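Lillum: a data card for gig reviews

Version 13, last touched 5/18/26

Lillum is a collection of 787 live music reviews, all of them written for Fontana, a print fanzine that covered small venues and, when somebody's cousin worked the door, large ones. The reviews were typed, photocopied, stapled, lent out, spilled on and eventually scanned. We have put the text in one place and added a few columns so that it can be searched by people who don't own the boxes.

Tullio Lo Presti did the scanning and the first round of corrections. Loredana Valentini wrote most of the labels and all of the arguments about the labels, which are kept in notes.txt and make better reading than some of the reviews.

What's in the download

reviews.csv holds the reviews, one per row.
setlists.csv holds set lists, where the reviewer wrote one down and could still read it afterward.
venues.csv holds venue names, with old names mapped to new ones.
notes.txt is described above. Bring a snack.
extras/ holds odds and ends.

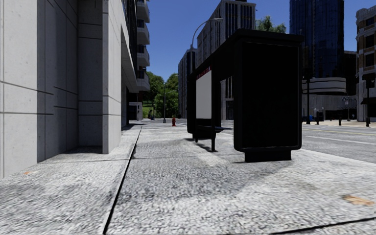

Sidewalk and balconies.

Columns in reviews.csv

id: a number. It means nothing. Please stop sorting by it and telling us the fanzine peaked early.

headliner: the name as printed on the ticket, if we had the ticket, or as printed in the fanzine if we didn't. One band changed the spelling of its name four times and the fanzine kept up with two of them.

support: same rules. Empty means the reviewer was still in the bar. We considered adding a separate value for "no support act" but the reviews don't let us tell the two apart.

venue_id: points to venues.csv.

text: the full review, line breaks removed, swearing kept.

mood: one of pleased, mixed, cross, or elsewhere. The last is for reviews that spend most of their length on the train ride, the price of the coat check, or an ex. Loredana wanted a fifth value for reviews that are cross in the first half and pleased once the old songs start. She was outvoted by Tullio, one to one, since he had the laptop.

encore: yes, no, or left early. Left early is more common than the reviewers would like their editors to know.

word_count: counted by machine after cleanup. The limit at Fontana was 200 words for a short notice and 2000 for a lead review. Both limits were treated as the opening of a negotiation.

How the text was cleaned

We ran the scans through Flillen, a small script Tullio wrote for faded typewriter pages, and then read every review against the paper copy. Flillen is good at letters and bad at staples, which it reads as exclamation points. If a review seems unusually excited about a bass solo, check the scan before you quote it.

We fixed typing errors only where the intended word was plain. Song titles were left as the reviewer gave them, even when wrong. The setlists file has a corrected_title column beside the original one, and where a song was unreleased at the time, corrected_title stays blank.

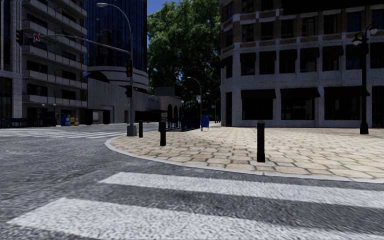
Known problems

The reviewers had favorites. A band called Fallent turns up far more often than its ticket sales would justify, and is never once described as too loud. Anyone training a classifier on mood should hold those rows out, or accept a model that is very fond of Fallent.

Crowd sizes in the reviews are guesses made from behind a pillar. We did not pull them into a column and we would rather you didn't either.

Some reviews describe the same night and disagree about it. We kept both. In one case they disagree about who was singing.

The mood labels come from two people who have been to a lot of shows together and now share most of each other's prejudices. Agreement between them is high and should not impress anyone.

There are gaps in the run. The January issues are thin every year, partly because few bands tour then and partly because the stapler lived in an unheated room.

Good uses

Looking up what a band played on a given night. Studying how reviewers write about new songs that a crowd has come to talk through. Settling a bet, if both parties agree in advance to abide by the fanzine.

Poor uses

Ranking bands. Ranking venues. Generating reviews of concerts no one attended, a field the original writers had already covered by hand.

Permissions

Every reviewer we could reach agreed to have their work included, and several asked for the adjectives to be toned down. We said no. Reviews by people we couldn't reach are left out of the download. If one of yours slipped in and you want it gone, write to Loredana with the id and she will remove it in the next version.

Corrections

Send them as plain text, one per line, with the id first. Corrections to set lists should say how you know. "I was there" is accepted. "I was there and sober" goes to the top of the pile.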